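Bitthorpe Alley Lighting and Cleanup: Progress Report to the Jolari Fund
Mar 2, 2019

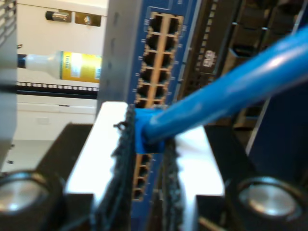 Rajeshwari Palaniappan wrote in after our January update to say that the lights behind her block are working well, but the dumping has moved one alley over and she would like to see the next round of money go there first. We have taken up her point under Next steps.

Work done this period
Lights are now on in 4 alleys between Ciobanu Street and the rail line. The last of these was held up by a dispute over who owns the rear wall of the old dry cleaner. The owner signed the access form in January and the fixture went up the following week.

Residents and the city crew removed 81 bulky items, mostly mattresses, tires and broken furniture. Paint and motor oil were taken separately to the county drop-off. We did not clear the lot behind the bus garage. It is private property and the owner has not answered our letters.

Reports of dumping
Calls to the neighborhood line have dropped on the lit blocks. They have gone up on Vundamum Lane, which is unlit and has a wide entrance for trucks. The sanitation office has agreed to add it to the Monday-to-Friday route but has not given a start date.

Spending
We spent $3,505 in this period. Most of it went to fixtures and the electrician. The remainder paid for gloves, bags, printing and dumpster rental. The dumpster cost more than planned because we kept it for 2 extra days when the hauler's truck was out of service. Receipts are attached to the financial form.

Problems
One fixture near the north end of Ciobanu Street shines into a second-floor bedroom. The electrician will fit a shield at no charge. Turnout for the cleanup was low among renters, and our flyers went mainly to owners' mailing addresses. The next flyer will go door to door.

Next steps
We ask the fund's permission to move the unspent signage money to lighting on Vundamum Lane. Two property owners there have agreed in writing to have fixtures on their garages. A third wants to see the electric cost first, and we will send her the bills from the existing lights.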